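19 October 2021 – handover bench, notebook entry

Long one today, so get a coffee first. I promised Raluca I'd write down where we stand on the equipment request before I forget half of it, and Silviu wants to know by the time he is back whether he should be chasing quotes or leaving everyone in peace. I spent the morning back in the handover simulation, which is what all this money is supposed to grow out of, and I kept two views from the gripper side open next to the spreadsheet while I worked.

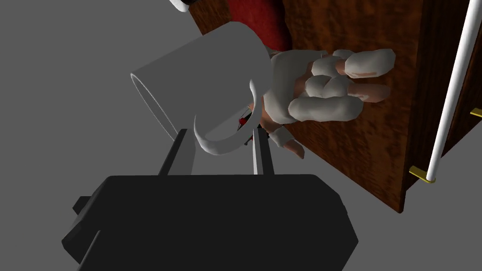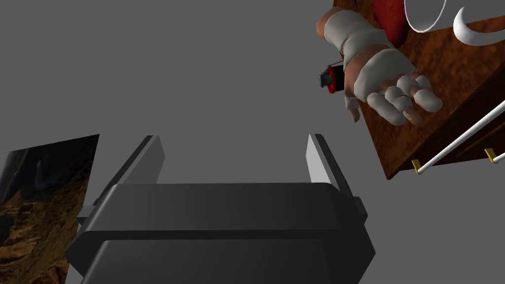
Handover sim, gripper view. First one: mug in the handover, fingers open. Second one: bandage-like wrap on the hand and wrist, fingers open and empty.

What I keep coming back to is how wide the fingers have to sit before a mug is even worth trying. When the mug is tilted and the handle is hanging down toward the gripper, there isn't a lot of room to be polite about it. You have a person's fingers right there by the mug, and whatever we buy has to come in alongside them without squeezing anybody. In simulation I can open the fingers as far as the model allows and nobody gets pinched. On a real bench we get the stroke printed on the data sheet and that's that, so stroke goes to the top of the list, above payload. (Raluca has been saying this since September. Yes, Raluca, I know.)

So, grippers. We have two candidates. The Plistley one is the cheaper of the two and has the shorter lead time, 18 working days if we order direct. The Nuttall has a longer stroke and fingers we can swap ourselves, which I like very much, but the quote leaves out the mounting plate and the cable, and by the time you add those back in it isn't the bargain it looked like on the first page. Lead time on that one is 29 working days. My feeling this afternoon is Nuttall, and live with the wait. Silviu leans the other way and he has good reasons, mostly to do with having something to bolt down before the students arrive. We should talk it through properly when all three of us are in the room.

Finger pads are the small item that I think will eat us alive if we don't plan for it. A smooth mug is a miserable thing to hold on to, and pads wear. I've put 20 spare pairs on the request. It looks greedy on paper, but shipping on one bag of pads costs nearly as much as the pads do, and I would so much rather order once and have a drawer full.

Mugs! Please let us not forget the mugs. I want plain white cylinders with a proper loop handle, as close as we can get to the model, and all from one batch so the handles match. The kitchen ones are no good for this, they are all different shapes and people want them back. I'll buy a box out of the consumables line.

The other thing for the list is hand protection and whatever we put on people's wrists for tracking. The simulated hand in the second view has that thick wrapping around the wrist and across the knuckles with the fingers mostly left out, and it got me thinking about gloves. If our people wear anything bulky on the back of the hand, the handover gets a different shape and we need to allow for it from the start. Enditz sells a thin fingerless glove that might do. I've asked for two sizes to try before we commit to a whole set.

Furniture, briefly. The model has a big wooden cabinet behind the hand with a rod standing off it on brackets, and Raluca asked if we need a real one. I'd say not in this round. A second-hand cabinet and a rail from the hardware store would do nicely later on, and meanwhile I've set aside 170 in the small works line so the money doesn't wander off – it has a way of doing that.

Arm: no change. We keep the one we have and pay Distar for the service visit, and I'd ask them to check the tool flange while they're here, before a new gripper goes anywhere near it.

To do:
Ask Nuttall for a full quote with plate and cable on it.
Ask Plistley what the stroke is with pads fitted, the sheet only gives it bare.
Silviu to confirm the date for the Distar visit.
Raluca to look over the glove sizes when they come.
Me: measure the mug handle in the model and write the number on the request form, next to the stroke.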